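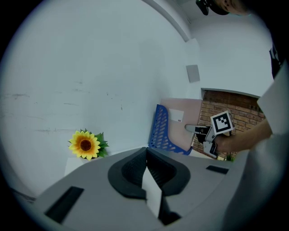
Mattes Rieger told his first evening class that a wall is never finished, and that anyone who wanted a finished wall should buy a photograph of one. Most of the class came back the next week with scrapers.

Chapter 4
Interior Walls: Surfaces, Repairs and Paint

The walls of a house take more wear than most owners expect. Furniture rubs them, hands mark them near doors, and small movements in the building open cracks at the corners. Before you choose a paint you need to know what the wall is made of and what has already been put on it.

This chapter deals with three surfaces: plaster, drywall and bare brick. Many older houses have all of them, sometimes in the same room. The terraced houses in Kedthorpe, used as a case study in section 4.5, were built with solid brick walls and plastered inside. Later owners added drywall partitions, and a few took the plaster off around the fireplaces.

4.1 Scuffs, stains and cracks

A scuff is a mark on the paint film. It can usually be washed off with warm water and a little dish soap. A stain comes from something that has soaked in, such as smoke, grease or water, and it will show through new paint unless it is sealed first.

Cracks are sorted by width and by direction. Hairline cracks in plaster are common and can be filled. A crack that runs diagonally from the corner of a window or door should be measured and left alone for 14 days, then measured again. If it has grown, the cause must be found before any filling is done.

4.2 Preparing the surface

Wash the wall from the bottom up and rinse it from the top down. Let it dry overnight. Scrape off loose paint, fill the holes, and sand the filler with 100 grit paper. Turn off the power before removing switch plates and outlet covers, and keep the screws in a labeled bag.

Brick that is to stay bare should be brushed with a stiff nylon brush. Wire brushes leave bits of metal behind, and these rust.

Key terms: paint film, sealer, hairline crack, filler, grit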